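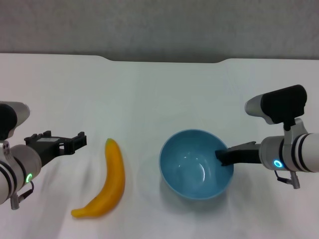

The left gripper open and short of the banana, the right one with its fingertips over the rim of the bowl.

I have spent most of March with two arms, a banana and a blue bowl, and I have come round to an opinion that will annoy one or two of my friends, so I may as well set it down properly. I think we pay far too much attention to fingers, and far too little to where the camera sits.

When Mircea Pascu and I began comparing grippers for the Stornard bench, we did what everybody does and talked about grip force. We had the Drinix pair, which are plain parallel fingers, and a set from Wulley with soft pads that cost us 2000 more than we had meant to spend (I can still see Mircea's face when the invoice came). We ran each of them for 300 attempts at the same dull little job, picking up the banana and putting it in the bowl, and we fully expected the dearer fingers to walk away with it. They didn't. The two sets came out so close together that I went back through my notes twice, thinking I had muddled the columns.

What did make a difference was a bracket. We lifted the wrist cameras a little and tipped them down, so that the fingertips and the rim of the bowl were both in view on the way in, and over 80 of the misses we had been blaming on slippery fingers simply stopped turning up in the next batch. Same fingers, same controller, same banana. I felt rather foolish, and rather cheerful too.

Ovidiu Oprea disagrees with me, and he is a patient man, so I listen. His view is that a banana is a kind object and a bowl is a forgiving one, and that if I tried it with a wet sponge or a bunch of keys I would soon be begging for the soft pads back. He may well be right about the sponge – I haven't tried it. But most of the benches I visit are not picking up sponges. They are picking up boxes and cups and toy fruit, with a camera bolted on wherever there happened to be a spare hole.

So if you have a bit of money left over this spring, my advice is to leave the gripper catalogue shut for a week. Move the camera, run the same job again, and write down every miss along with what the camera could see when it happened. We'll be doing the keys next, mostly to keep Ovidiu happy.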